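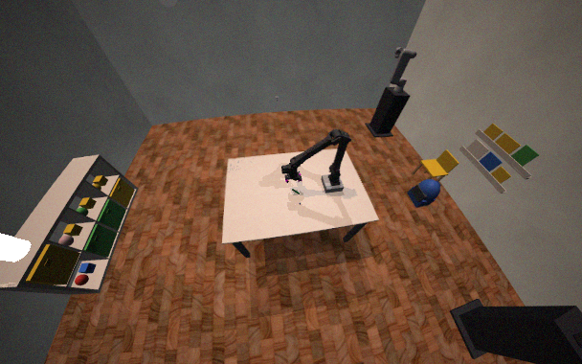
红褐色的木块地板，配一张米白色桌面的大桌子。

脚下的老木头

我对拼木地板的迷恋，是从外婆家的走廊开始的。人字形的小木块一路铺到厨房门口，有一块松了，踩上去会“嗒”地响一声，全家人夜里起来喝水都会绕开它。后来我搬过好几次家，住过瓷砖、水泥和复合板，心里惦记的还是那一声。

所以二月里听说Lodhi街的老纺织学校要翻修地板，我立刻买了车票。负责这项工程的萨玛·阿姆拉尼在门厅等我，膝盖上绑着护垫，头发里全是木屑。她一见面就蹲下去，用指甲敲了敲地面：“听，这块是实的。再听这块，底下空了。”我什么也没听出来，她又敲了一遍，我才隐约觉得第二声闷了些。真是奇妙！

学校的地板用的是短木块，当年直接粘在一层黑色的沥青上。好处是安静，脚感扎实；麻烦是沥青老了会发脆，木块便一块块松动。萨玛的做法是把松动的全部起出来，刮净背面，按原来的位置编号装箱。她的队伍只有3个人，一间教室要忙上10天。

“很多人劝我换新的，”她说，“可这批木头多漂亮啊，你上哪儿再找这种颜色？”

说到颜色，她拉着我去看了一间打磨好的教室。上过油之后，原本灰扑扑的木块全活了过来，偏橙的、偏红的，还有几块深得像浓茶。她坚持不染色，让每一块保留自己的样子，缺了的就从走廊尽头的储藏室里挪旧料来补。
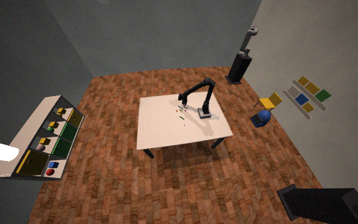 长短相近的木块铺开，橙色、锈红和深棕混在一起，尽头是素净的灰墙。

补料的事归尤尼斯·肖基管。他在隔壁的Vindberg院子里有一间小作坊，旧木块按树种和厚度码在架子上，满屋都是松脂味。他给我看一块背面写着铅笔字的木头，字迹已经模糊，只认得出一个“左”字，大概是当年铺地的工匠给自己留的记号。尤尼斯舍不得把它用掉，一直搁在窗台上。

如果您家里也有这样一片老地板，他的建议很朴素：别急着打磨。先用拧得很干的布擦一遍，再找个角落试一点硬蜡油，等隔天看颜色。松动的木块先做好标记，记下朝向，再起出来。打磨机每过一遍都会带走一层木头，磨薄了就回不来了，所以能用手工刮的地方，他宁可跪在地上慢慢刮。

傍晚我们三个坐在教室的窗台上喝薄荷茶，阳光斜斜地照进来，木纹一条条亮起来。萨玛忽然站起身，走到门边踩了踩，皱起眉头：那里有一块，又响了。

她拿粉笔在上面画了个圈。我求她把这块留到最后再修。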